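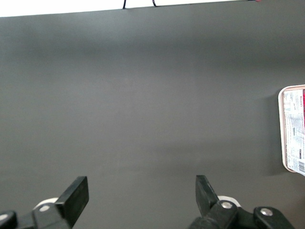
Small parliaments deserve a louder cheer

Arnen has 59 seats in its regional assembly, and I have become a devoted fan of every one of them. Last October the members took up the border language bill, the one that lets villages on the Breltine side keep their own road signs and school hours. It passed by 7 votes after a debate that ran past midnight, and what a debate! People changed their minds out loud, in public, and then explained why.

Compare that with the capital, where 251 deputies vote the way their party texts them to. Foreign reporters treat Arnen as a footnote to the quarrel over separatism, and I wish they would come and sit in the gallery for one evening. The bill drew 1,413 written comments, many from people who had never written to a politician before (my favorite ran to nine pages, all about a bus stop).

Will it calm the border? I think it can. Autonomy that people can use on an ordinary morning is hard for any demagogue to compete with, and the next bill covers the courts.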